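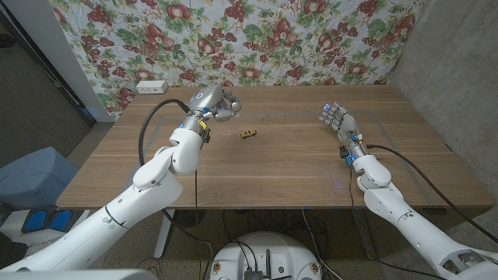

Two-arm bench setup, planning the second one

benchrat_614
We have one station running and the department wants a second before the end of April. I have to turn in a number this week. The arms and hands are quoted and I can't move those much. What I want help with is everything else, because last time I left it out and we paid for it from the supplies account. So far my list says table, backdrop cloth, power strip, foot pedals, storage bin, tape, cabling. I put 800 against all of it. Too low?

Gisler
Too low if that has to cover the table. Fine if you already own one. What kind of hands are you pricing, the multi-finger type for both sides?

benchrat_614
Yes, both sides, same as now. Table is extra, I forgot to say that. Bilandale quoted the arms and hands as one line and won't split it.

torque_and_tea
Make them split it. We had a combined line from a different dealer and when one hand needed replacing we had no unit price to argue from. Took ten weeks to get a figure out of them.

Also, get spare fingers on the same order. Shipping on small parts later is silly.

Hanbridge
I'd disagree on spares. We bought a full set up front at our place and most of it is still in the bag. The revision changed and half of it doesn't fit the newer hand. Buy one spare finger assembly and keep the rest of the money.

torque_and_tea
Depends what you pick up with them. If it's all little toy cars like the yellow one on that table then sure, you won't break much. We do kitchen stuff.

benchrat_614
Mostly toys and small household things for now. Heavier items are planned for the fall.

Gisler
Then budget for the fall, not for now. You won't get a second approval.

On the small stuff, cables are where your 800 goes. I see a pile of black cable on the carpet under that table. Put 100 down for sleeves, clips and a floor cover – and mount the strip under the tabletop so you get the back corner of the work surface back.

Hanbridge
Agree on the floor cover. I'd leave the strip on top though. Being able to reach the plugs is worth more than a corner.

kokholm_fan
Has anyone bought the bench kit from Kokholm? Table, strip and cable tray in one order. I was going to put it in my own plan.

torque_and_tea
We have two. Table is solid, tray is too shallow for arm cables. I'd buy the table alone.

benchrat_614
OK, useful. I'm going back to Bilandale for a split quote, adding one spare finger assembly per side, and putting the 100 for cable stuff on its own line so it doesn't get cut. Table goes in separately. Still undecided on the strip. Will post the final sheet once it's signed.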